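Kubíček Boxes: Questions About Folding, Packing and Returning Small Cartons

Blažena Paulík and Miloslav Halás answer the questions we receive most often. If your question is missing, please write to us through the contact form. We read the messages each morning.

Which box size should I choose?

Measure the thing you want to send on its longest side, then add space for paper on both ends. Many customers choose a box that is too big, and then they must fill it with a lot of paper. For a cup, a candle or a jar of cream the small cube is enough. For books we recommend a flat mailer, which you find in the Pendden part of our shop.

Do the boxes come already folded?

No. They come flat, in packs of 100. You can also order a trial pack of 6 if you only want to see how the cardboard feels in the hand. The trial pack has the same price per box, but you pay the shipping.

How do I open a flat box without damaging the corners?

Put it on a clean table and push two opposite corners toward each other, slowly. Bend every flap once along its fold line before you close anything. A flap that was not bent before likes to fold in the wrong place, and after that the corner is never nice again. In winter the cardboard can be stiff when it was stored in a cold garage, so let it stand one night in the room.

In which order do I close the flaps?

First the bottom. Fold in the 2 short flaps, then the 2 long flaps over them, and put tape along the middle line. Turn the box, put your things inside, and repeat the same on the top. Please do not weave the flaps one under another when the parcel goes by post. It holds for moving house, but it is weak against weight from above.

The flaps stand up again when I let them go. Is the box defective?

It is not defective. Corrugated cardboard wants to return to its flat form, and new boxes do this more than old ones. Hold one side of the box steady while you bend the flap on the other side. 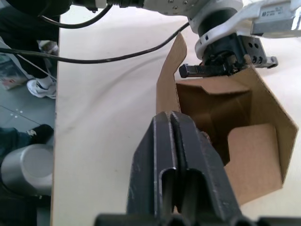
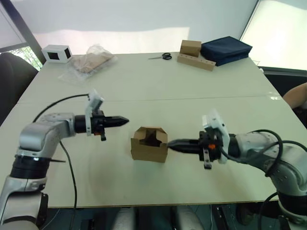
If a flap is still stubborn, bend it all the way outward and press along the fold with your thumb, or with the back of a spoon. Then bend it inward. My colleague Marcela Slanina does this with all four before she takes the tape, and her boxes are the straightest in our packing room.

Which tape is the best?

We use paper tape from Wusus. It sticks well to brown cardboard, and you can leave it on when you put the box to recycling. Plastic tape also works, but please remove it before you throw the box away. One strip on the bottom is enough for light things. For heavier things use 3 strips, one in the middle and one across each open edge.

Can I use a box again?

Yes, if the corners are firm and the walls have no deep folds. Remove the old address label or cover it completely. A box that was wet should not be used again, even when it looks good after drying.

How should I store boxes which I do not need now?

Keep them flat, lying down, in a dry place. If they stand against the wall for many weeks they become bent, and it is harder to make a straight cube from them.

Can I return an opened pack?

You can return it if all the boxes are still flat and clean. Boxes that were already folded we cannot accept. Please put your order number inside the parcel, and write to Silvia Kuruc before you send it, so she can prepare the refund.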